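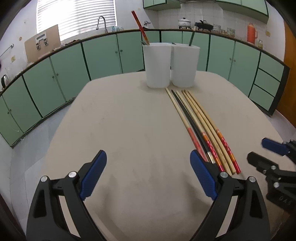

How do I get a white ring off a kitchen table without making it worse?
Posted by Niall Shearer, 9/24/18

Somebody (me) put a hot casserole dish down on the table with only a folded dish towel under it, and there is now a cloudy white ring about as wide as a dinner plate. The table came out of a house in Clunadside when my aunt downsized. I was told when I got it that it was "finished," and nothing more. I don't know if that means varnish, shellac or a strong opinion.

What I've tried so far: wiping it with a damp cloth, wiping it with a dry cloth, and putting a fruit bowl on it. The fruit bowl has worked best, but my aunt is coming to visit and she is the kind of person who moves fruit bowls.

I've read that you can use mayonnaise, toothpaste, a hair dryer, an iron, cigar ash, or any of these in an order that depends on who you ask. I own an iron and mayonnaise. I would rather not sand the whole thing, partly because I don't have a sander and partly because I know myself. Is any of this real?

Rajitha Uddin
Some of it is. A white mark is usually moisture trapped in the finish, and that's the good kind. A black or dark brown mark means it got down into the wood, and then you're looking at stripping and bleaching and a lost weekend. So congratulations on your ring.

First find out what the finish is. Pick a spot on the underside of the table or inside a leg, put one drop of rubbing alcohol on it and wait a minute or 2. If it goes sticky, it's probably shellac, and you need to be gentle with heat. If nothing happens, it's more likely varnish or polyurethane. If the spot you picked turns out to have the same finish as the top, great. Undersides often get skipped, so look before you trust it.

Then, mildest thing first:

Hair dryer on low, kept moving, a hand's width away. Give it ten minutes. It's boring and your arm will hurt. Stop if the surface feels hot to the touch instead of warm.

If the ring has faded but not gone, try the mayonnaise. Thick layer, leave it overnight, wipe it off in the morning. It's only the oil doing the work, so petroleum jelly does the same job and your kitchen won't smell like a deli. Either one wants a plain old cotton rag to take it off.

If it's still there, get the finest steel wool they sell (the bag says 0000) and a little mineral oil, and rub very lightly with the grain. You'll dull the shine a bit, so go over it with paste wax afterward and blend out past the edge of the ring.

I'd leave the iron alone until everything else has failed. People do get good results with it, but they're the ones who post. Dry iron, no steam, lowest setting, thick cotton cloth in between, a few seconds at a time. On shellac, don't do it at all.

Skip the toothpaste. It's an abrasive with mint in it.

Ilídio Bastos
just sand it. my brother in law did his with 2000 grit wet and it came out like glass. took an afternoon. well, he started with 144 because it was what he had in the truck, which he says was a mistake, so don't start there. also I'm not sure 144 is a real grit

Cristóvão Brandão
Rajitha has it right. Two things to add from a man who has ruined a sideboard.

Do the mineral oil step in daylight. Under a kitchen light you'll think you're finished, and at breakfast there it is again, waving at you.

And whatever was done to the table before matters. If it's been fed silicone spray polish for years, wax may go on in blotches, and you'll want to wipe the area down with mineral spirits first. Open a window. Wear gloves, and spread the rags out flat outside to dry when you're done, especially if any oil is on them - don't ball them up in the trash.

If your aunt gets there before you've finished, use a tablecloth. She'll lift it, but it buys you the first course.

Niall Shearer
Update: the drop test did nothing, so I'm going with varnish. Two rounds of hair dryer and one night of petroleum jelly, and it's down to a thin crescent on the side by the window. Steel wool is on the shopping list. Ilídio, please thank your brother-in-law and keep him away from my house.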